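Standby Power Belongs on the Label

Energy labels for home appliances report what a machine uses while it works. They say much less about what it uses while it waits. I think the standby figure should be printed on the front of the label, in the same type size as the running figure, and that retailers should be required to show both.

The case rests on simple arithmetic. In April I put a plug-in meter on the equipment in my apartment in Barbu. A Reltent audio receiver drew 9 watts when switched off at the remote. A coffee maker, a printer and a set of powered speakers added to that load, and the total came to 300 kilowatt-hours over a year at the measured rates. The receiver plays music for an hour or two on most evenings. The rest of its consumption buys a small red light and a faster start.

Manufacturers object that standby use depends on settings, and that a single number would mislead. The objection is weak. Running consumption depends on settings too, and the industry settled on a test cycle for it long ago. A standby test is easier to define: factory settings, network connected, no user input, measured over a fixed period. Rullden already prints such a number on page two of its manuals. Moving it to the carton would cost a line of ink.

A stronger objection concerns durability. Frequent full shutdowns can wear relays and power supplies, and some designs stay warm for good reason. A label does not forbid those designs. It only lets the buyer see the price of them.
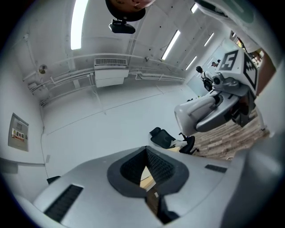 Vent slots on the housing of a hand-held device.

Voluntary reporting has been tried. The town of Clidon asked its 3,640 households to submit meter readings and published the results by product type, with 2,000 replies. The spread within a single type was wider than the spread between types - a result no shopper could have guessed from the labels now in use.

Until the rule changes, a switched power strip remains the cheapest remedy. It should not be the buyer's job to discover which outlets need one.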